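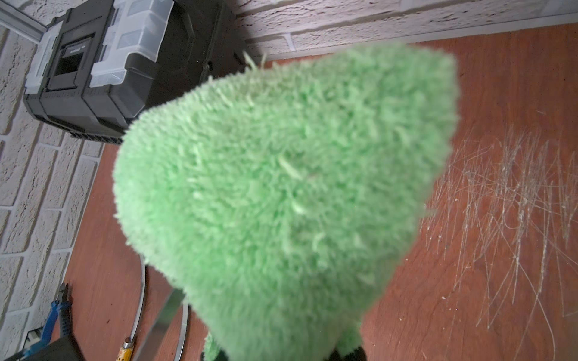 Our group doubted the claim that microfiber picks up dust without any spray, so we tested it in the Poludville workshop. The Guvia leaflet promises a lot and explains little. We wiped 28 shelf sections dry, using two methods, a cotton rag and a mitt. A shaggy pile like the one on the light green mitt looks as if it must hold more, and I suspect that look swayed our scoring. The mitt won, but only by a little, and two of us did all the judging. I would not buy one on these results.

Related reports
Floor Wear at Nillanport Library
Ajayi Shelf Paint Test
Does Vinegar Clean Glass?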